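What a bake sale! We set up in the school lobby at 2 and by pickup time there were 77 dollars in the cookie tin and hardly a crumb left on the trays. Hoi-yan Hsueh's lemon bars went first (again!), and I only got one by hiding it behind the juice.

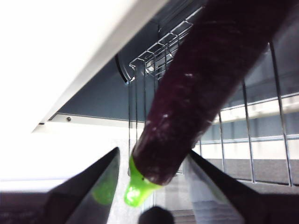 Merana School Parents' Club

Next up is the January book swap, and I can't wait. Bring up to five books your kids have outgrown, take home the same number. Rainer Ruppert is lending us his folding shelves, so no more piles on the gym floor!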